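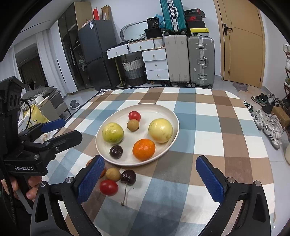 Fruit sorting with two hand-held grippers on a checked tablecloth; the white oval plate carries part of the fruit.

The Lavier gripper is a home-built, hand-held gripping tool with two fingers, designed in the shared workshop at Stadinau by Subira Obura and later revised by Iona Dunbar. It is used in pairs, one in each hand, for practising and recording small household tasks before the same movements are tried on a robot arm. The name is taken from the street where the workshop has its entrance.

Background

Obura began the work in November, after a first tool called Zacharias had proved too heavy for long use. Zacharias was cut from aluminium bar and had a single moving finger. It held boxes and bottles well, but it crushed soft food, and its users complained of pain in the wrist. The Lavier was planned from the start as a lighter tool which a person could build in a kitchen or a spare room with a small printer and simple hand tools.

Construction

The body of the Lavier is made of printed parts, joined by screws at the pivots. Both fingers move together when the handle is pressed, and a spring opens them again. The inner side of each finger has a soft pad, which is glued and can be changed. The first pads were smooth. Dunbar replaced them with pads having a raised pattern, and the new ones held round objects with less pressure.

The fingers open up to 100 millimetres. Builders are advised to tighten the pivot screws only until the side play disappears, as a tight pivot makes the fingers close unevenly. The spring should be fitted last.

The fruit exercise

The best known exercise for tools of this kind is the sorting of fruit between a plate and the table. Fruits of different size are chosen on purpose: a mandarin or a guava asks for a wide opening, while a cherry tomato or a longan must be taken between the tips of the pads. A cherry with its stem is considered difficult, for the stem easily comes between the pad and the fruit. A patterned cloth is often preferred to a plain one, so that the recordings do not all have the same background.

Obura's own collection contains 2514 recordings, of which 1061 were made in private homes and the remainder in the workshop. Each recording ends when the last fruit is in its place or when a fruit falls from the table.

Later versions

A version with longer fingers, known as Jurance, was built for reaching into drawers and deep bowls. It has the same handle and takes the same pads, but it bends more under load, and Dunbar recommends it only for light objects. The drawings have reached revision 5, in which the spring seat was made thicker.

See also: Zacharias (gripper); Stadinau workshop; Soft finger pads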